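4 September 2021
Abdella support desk
1 min read

Ticket 449 – Godgate hand grippers, left unit not closing all the way

Bed station, Sodville hall. Fault first logged on the cloth folding task. Left gripper reads closed in the log but fabric slides out mid lift. Right unit fine. Firmware is the same on both, checked twice.

Tried so far:
– restart, no change
– re-zeroed jaws, held for 4 lifts then slipped again
– swapped cables left/right, fault stays with the left unit so its not the cable
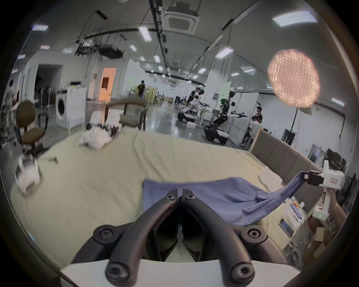

Blue cloth on the bed, corner held in the other gripper.

Pulled the logs after that. Encoder says 1000 counts at full close, should come back to zero on open and it doesnt. Stops at 90. So every cycle starts with an offset and the software thinks the jaws are tighter than they are. Skududgate had the same thing in December, turned out to be a loose set screw on the drive side. Their ticket is closed but no part number in it, annoying. 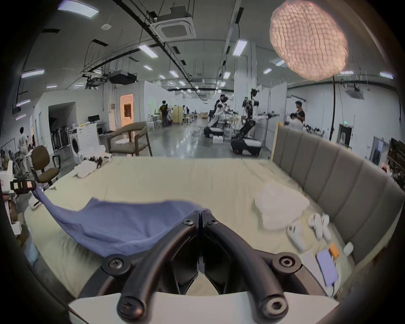

Next step is open the housing and check that screw before anyone re-zeros again, becuase re-zeroing just hides the offset. Left unit tagged out until then. Don't use its data for training – the grip values are wrong even where the lift looks ok.

Status: open, waiting on threadlock and a spare screw.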